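3.2 中段棚における商品配置

調査対象は、家庭用洗剤を陳列する灰色の金属棚である。作業記録はMuthoni Langatが行い、Innes Mackayが分類を担当した。陳列単位は銘柄とし、同一銘柄の容器が隣接する範囲を一区画と定義した。分析した整理動作は139件である。
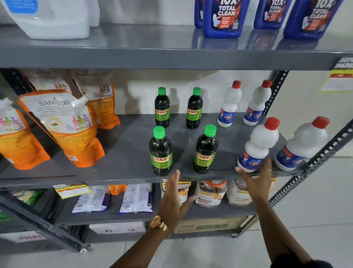

図4 中段棚の三区画。左からSANTOOR詰め替えパウチ、SUNNYの小型ボトル、赤キャップの白色ボトル。

図4のSUNNYは2本ずつ2列に並ぶ。白色ボトルには横倒しのものが含まれ、右手は別の1本の下部に触れている。本稿では、容器の向きと列の乱れを別の変数として符号化した。横倒しの容器は、キャップの方向も記録の対象とする。
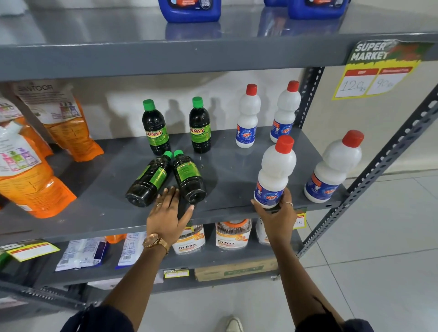
図5 SUNNYの直立2本と横倒し2本。右はRinのボトル。

図5では、横倒しの2本がキャップを奥に向けて並ぶ。左手は右側の1本の底部付近に接している。この種の接触は把持を伴わないため「押し」に分類した。一方、図6のように片手が直立した容器を握り、他方の手が棚面に置かれる場合は「把持・片手」とした。棚面の手は操作に数えない。

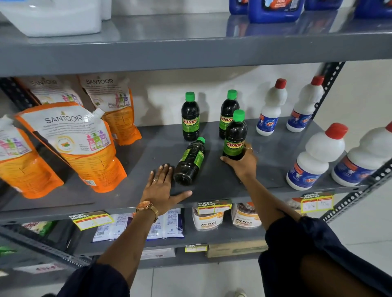 3.3 区画境界の判定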